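We use cookies to keep this site running. By continuing to read you accept this. OK / Settings

Bench Diary
Posted 10 May 2019 by Florencia Alarcón

Gripper day on the kitchen cell. Marcus had left a note on the keyboard saying the left finger was closing late again, so I put off the cable tidy and started there.

Powered down, locked the arm, took both fingers off. The screws on the left one came out too easily. Two of them had backed out most of the way and the third was only finger tight. Cleaned the threads, put a drop of medium threadlocker on each, and torqued them in a cross pattern. The right side was fine but I redid it the same way so they match.

Wiped down the slides with a dry cloth and found grit in the left one, the pale kind that comes off the trays. Regreased both. I have asked Uwe twice to order the small tubes of grease, because the big one from Hagedorn dries out at the nozzle before we get through it. Asked him a third time.

Homed the gripper and ran 200 open and close cycles with nothing in between. No late closes. The counter in the Koddale software now reads 1,010 since the last service, which I reset after writing it down in the book.

Then the wrist camera. It had been bumped and the bracket was leaning a little to one side. Loosened it, squared it up, ran the calibration with the 16 point board. First try failed with the overhead lights on. Turned off the bank nearest the door and it passed. I should put that on the checklist, it gets me every time.

Put the tray and tongs out on the counter, opened the fingers wide and brought the wrist down over the tongs to check the view. 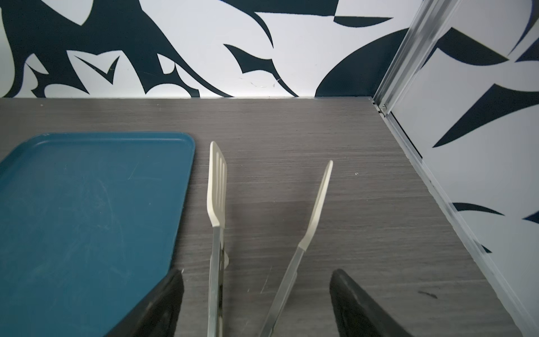
Wrist camera after the bracket was squared up. Fingers open, one on each side of the tongs.

I can see both tong heads and both fingertips, so I left the bracket where it is and marked its position with a paint pen.

Still to do: the cable tidy, and a new cover for the e-stop box. Kerstin Böttcher wants the cell from 8 tomorrow, so I charged the tablet and left the service book open at the right page. Home late. Leftover soup.

Last updated: same evening, corrected the cycle count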